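Thread on how we are spending the robot money, for those who asked, and for the two of you who asked in capitals.

We run serviced flats. 60 of them, spread over three buildings, which is a lot of beds and a great many pillows. In the spring I was given a budget line called "automation (beds?)". The question mark was in the original and has been carried forward into every version since.

First lesson of buying a robot: the price is the price of the robot. It is the price of nothing else. Hands were on a separate sheet. I had assumed hands.

We had quotes from three suppliers, Halow, Judemar and Vaher. One was four pages long. One was forty. One was a phone call followed by a silence, followed by a calendar invitation for a different company.

Halow quoted for arms, hands, base, delivery and something called "site readiness". I asked what site readiness was. It was a man coming to look at our doors.

He looked at our doors. They are fine. The lift at the Gutinik building is less fine, and the threshold on the way out of it is now a budget line of its own. I've put it under flooring and hope to be somewhere else when it gets discussed.

Judemar wanted to sell us a subscription. Monthly fee, swap-outs included, software included, and the fee goes up each year by an amount they describe as modest. I asked for the modest amount in writing. Still waiting. Lovely people.

Vaher was cheapest by a distance until I got to the page on spares. Fingers are a consumable, apparently. You budget for fingers the way you budget for light bulbs. I have a spreadsheet column headed FINGERS and I've stopped noticing it.

Right, the sums. A flat turnaround for us is 286 minutes of paid time if you count everybody: cleaning, linen, checks, the walk between buildings, waiting for the lift. The bed is a small slice of that. Everyone who sells robots to people like me would like it to be a large slice.

So if a machine made every bed perfectly from tomorrow, we would save the small slice, and then spend part of it getting the machine to the next bed. My first business case left out the second half of that sentence. It was a very attractive business case.

Aivar Strazds, who signs things, sent it back with one comment: "and the stairs?" I rewrote it.

Version two has five lines I'd recommend to anyone doing this. Purchase or lease. Spares for a full year. Moving it about. A person's time to mind it, at their real hourly rate. And linen, which I'll come to.

The person's time is the one that gets left off. Every supplier said "minimal supervision". I asked each of them to put a number of hours on minimal. The answers did not resemble each other.

I've budgeted for one person alongside it all day for the first 3 months. If it turns out we need less, I shall look like a genius. I have not often been in a position to underspend and would like to see what it's like.

Linen. Our beds were dressed by somebody who loved cushions. Fringed cushions, a runner, a headboard with more upholstery than my sofa. They photograph well and guests throw the lot on the floor by nine in the evening.

If you are buying for a machine, price the bed as well as the machine. 347 is what we'd spend per flat to move to plainer bedding, and I resented that number until I set it against the extra time per bed. Now I only resent it a bit.

Also ask about marks. White cotton goes in the wash at the slightest excuse, and a second wash wipes out the saving on that bed and the one after it. I asked all three suppliers for a trial on our own bedding with our own laundry bill attached. Two agreed.

Also ask who insures it in a corridor at four in the afternoon with a family of five and a pushchair coming the other way. I asked. There was a pause I'd describe as expensive.

Storage, too. It has to live somewhere at night with a socket. We had one cupboard with a socket. The hoovers live there, and the head of housekeeping has made the hoovers' position clear.

Where we've got to: no purchase this year. A short lease for one building, with a break clause I fought for, and a target written down before we start so that I can't move it afterwards. If the cost per bed hasn't come down by the end, it goes back and I get my cupboard argument over with for nothing.

The target is dull. Cost per made bed, including the minder, the fingers and the washing. If a supplier offers you "beds per hour" instead, ask whose beds.

Bedding, robot hands, and the whole of my budget line:

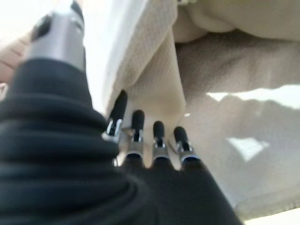
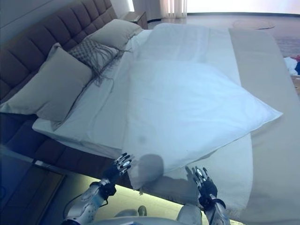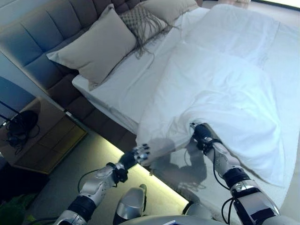

Glória Falcão replied that I'd missed a line, and that what sank their lease was the return freight: collection was charged at the customer's end, packing crate extra, and they had thrown the crate away in the first week.

I have now read our contract again. Collection is at our end. The crate is extra. The crate is, as of this evening, in the cupboard with the hoovers, and I've added a sixth line to the list.

Will post the cost per bed once there's enough of it to be worth posting. If anyone has leased with a break clause and used it, I'd like to know how much notice they wanted and whether they were nice about it.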